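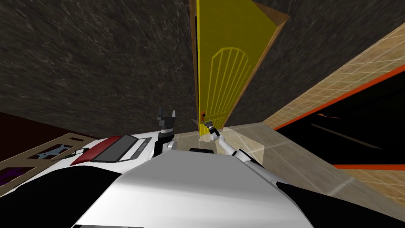
The yellow door in the simulator, right gripper up at the handle.

I've been on a few lab tours now and they mostly go the same way (coffee, slides, a robot behind glass). The open afternoon at Brallska was much better, mainly because they let you have a go!

Huia Cosgrove met us at reception and took us straight upstairs to the simulation room, where the big job this September is picking a gripper for their two-armed white robot. They've got two on the shortlist, the Sturkby and the Brondosex, and before anyone bolts either of them on for real they get put through the same set of virtual rooms. The one everybody wanted was the yellow door. It's a huge bright thing with an arch and slats drawn on the lower half, dark stone walls either side, and a little handle with an orangey-brown knob and a short dark lever. You see it all from down by the robot's own body, so the door looms over you like something out of a children's book.

I drove first, with a Říha hand controller, and I was dreadful. You steer the right arm up to the handle, get the fingers round it and pull, and all the while I kept forgetting I had a left arm as well. Huia said most people park it somewhere daft and then clout the furniture with it. I clouted the furniture with it.

Kibet Mussa, who writes the scoring software, showed me the numbers afterwards. The Sturkby had managed 402 clean openings out of 441 tries, and the Brondosex was roughly 30 behind. I'd have guessed the other way round, as the Brondosex felt much nicer in my hands – smoother, and it didn't twitch when I let go of the trigger. Kibet reckons it slides off round knobs and is fine on levers, so they're running the lever rooms again with a different friction setting before they choose. I asked how far they trust the friction in there and got a long, cheerful answer I only half followed.

My own score was 69, out of what I didn't dare ask. We had tea at four, then a second go for anyone who fancied it, and I swapped to the other controller, the one with the thumbstick. Much easier on the wrist.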